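Home Explore Notifications Lists Bookmarks
Search posts Go

Radwa Bouazza
Thread, 19 posts

1/ Spent Wednesday at the Halilović print retrospective at Curside. Notes on the hang, the lighting and the labels. I print etchings for a living, so expect more on paper than on biography.

2/ Scope first. The checklist runs to 100 works on paper: drypoint, hard-ground etching, a long middle period of aquatint, and a last room of monotypes. No paintings. The paintings stayed in storage and the show is better for it.

3/ The estate inventory lists 2,613 impressions, counting states and trial proofs. Jasmina Petkov, who curated, picked by plate first and by impression second. Where a plate survives in five states, she usually shows two. The catalog essay gives her method in one paragraph and it is worth reading before you go in.

4/ The hang is chronological for three rooms and then stops being chronological. Room four groups work by ground: hard, soft, sugar lift. A visitor who doesn't print may find that room slow. I was in it for more than an hour.

5/ Lighting is low, as it should be for works on paper. The fixtures are angled steeply enough that the plate mark throws a shadow along the top edge. You can read the depth of the emboss from a normal standing distance. Most print shows light flat and lose this.

6/ Glazing is the weak point. Rooms one and two have anti-reflective acrylic. Room three has ordinary glazing, opposite a doorway, and the dark aquatints there work as mirrors. I had to stand left of center to see the lower half of "Quarry, Night."

7/ "Quarry, Night" is the reason to go. Two plates, printed in register, both black. The first black is warm and the second is cool, and the cool one sits only in the deepest bite. In reproduction it reads as a single flat tone. The catalog does not fix this and I doubt any catalog could.

8/ The aquatint grain changes between the second and third states. Coarser, more open. The label says "reworked." I think the ground was stripped and a new one laid with a heavier resin dust, then bitten short. Someone with a loupe and permission should check.

9/ Paper. Early impressions are on a thin, smooth sheet with a slight gray cast. From the middle period on it's a heavier cotton sheet, and the wiping changes with it – less plate tone, cleaner margins. The labels give "wove paper" for all of them. That tells a printer almost nothing. 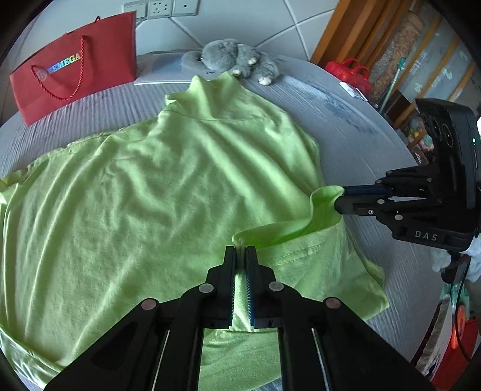 10/ ROOM FIVE: THE MONOTYPES

11/ There are 24, hung in a single line with narrow gaps. All the same plate size. They were made late, when acid was no longer an option in the studio, and the wall text handles this plainly in two sentences.

12/ Each is wiped from a fully inked plate, dark to light. The tools are easy to identify: rag, cotton swab, the edge of a card, fingertip. In the fourth from the left there is a ghost of the third under it, so the plate was not cleaned between pulls. The label doesn't mention the ghost.

13/ Lingyun Tang went with me and disagrees about the narrow gaps. Her view is that the line turns 24 separate works into a strip and pushes you along it. Mine is that they were pulled in sequence and should be read in sequence. We did not settle this over lunch either.

14/ There is one case of tools in the middle of the room: two scrapers, a burnisher, a dabber, and an unused copper plate with beveled edges. The bevels are hand filed and not even. That explains the slightly wandering plate mark on several of the late etchings.

15/ CATALOG

16/ Published by Vamovent, paperback, sewn. It opens flat, which matters for the double spreads. Essays by Petkov and Mateja Vidmar. Vidmar's is the technical one and covers the press, the blankets and the ink recipes, with a useful table of states at the back.

17/ Two corrections for anyone using that table. Plate 30 is listed as drypoint, but the impression on the wall has bitten line in the lower left. And the dimensions for the harbor series look like sheet size, where every other entry gives plate size. I have written to Vidmar about both.

18/ Practical. The galleries are up a flight of stairs, and the elevator is at the back past the coat check. Magnifiers are free at the desk if you ask. Pencil only. The show stays up through December, and from there a smaller version goes to Flasteck without the tool case.

19/ Snežana Shehu is giving a printing demonstration in the ground-floor workshop, soft ground on copper, starting at 2 p.m. on the last weekend. Places are limited and booking is at the front desk. If anyone gets a clear look at the grain in the third state of "Quarry, Night," please reply with what you see – I'd like to know whether the dots are closed or open at the edges.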